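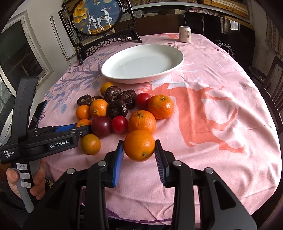
Orange in the gripper, plums still to go

Fruit practice on a dining table: tips from the Watalthorpe robotics club

The club meets on Wednesday evenings and the fruit task is the one members take home to practise. You pick up a piece of fruit with the hand-held gripper, move it to the plate and let go. The recordings go into the shared folder and we use them for our Druromia entry. These notes are for anyone doing it at a kitchen or dining table for the first time.

Getting the table ready

Use a cloth. Fruit rolls on bare wood and a dropped plum will be under the radiator before you have put the gripper down. A cotton tablecloth is fine, patterned or plain. Pull it flat where you will be working and leave the folds hanging at the edge. If it slides about, put a damp tea towel underneath.

Wipe the plate with a dry cloth before you start. Greasy fingerprints make the fruit skid when it is set down. A wide plate with a low rim is easiest, as the finger tips don't catch on it. Soup bowls are for later.

Choosing fruit

Firm citrus first. Oranges and mandarins have enough give in the peel to forgive a heavy squeeze, and they wash well afterwards. Plums come second. Buy them hard and keep them out of the fruit bowl until you need them, or they will be too soft by the weekend. Dried fruit is awkward because every piece is a different shape, but it is good practice once you can do the rest.

Take off any paper stickers. They come away on the pads and then you are picking glue out of the grooves with a cocktail stick.

The grip

Close on the widest part of the fruit with both pads flat against it. If you take it too high it squirts out downwards. Too low and the tips scrape the cloth. Squeeze until it stops turning, then lift. A couple of centimetres is plenty to check the hold before you travel.

Left-handers should set the pile up the other way round from the club sheet. Mitra Rezaei redrew the sheet for this in January and the new one is in the Rutora folder with the old one.

Working from a full plate

Clearing the plate is harder than filling it, and we leave it until members have 20 clean lifts in the log. Start with the biggest piece, the one with most room at its sides. With mandarins heaped close together, as they are on this plate with a cherry tomato in among them, bring the fingers down on opposite sides of the large one and raise it a little before you move it sideways. Leave the tomato until last. It needs a very light squeeze and the skin splits if you rush.
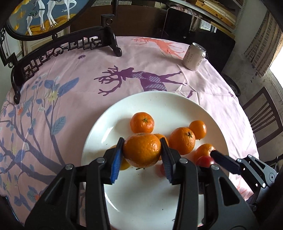
Two-handed practice takes more room than people expect, so pull the chairs back and decide which hand goes in first. One gripper holds and the other waits near the plate until the first is out of the way. A mandarin clamped between the blue pads should be well clear before the second gripper closes on anything. If the arms knock together, stop, open both and start that piece again. Don't try to rescue it halfway.

Cleaning up

Pads: warm water, a drop of washing-up liquid and an old toothbrush. Dry them with kitchen roll. Don't put them on the radiator.
Screws: check them with your fingers after each session. Tighten with the small driver from the Hovland tin and put it back in the tin.
Cloth: plum juice needs cold water straight away, then a normal wash.
Fruit: anything that has been gripped gets washed before it is eaten. Bruised citrus can be juiced the same evening.

Write up the log before you pack away. We are on entry 579 and the gaps are all from people who meant to do it in the morning.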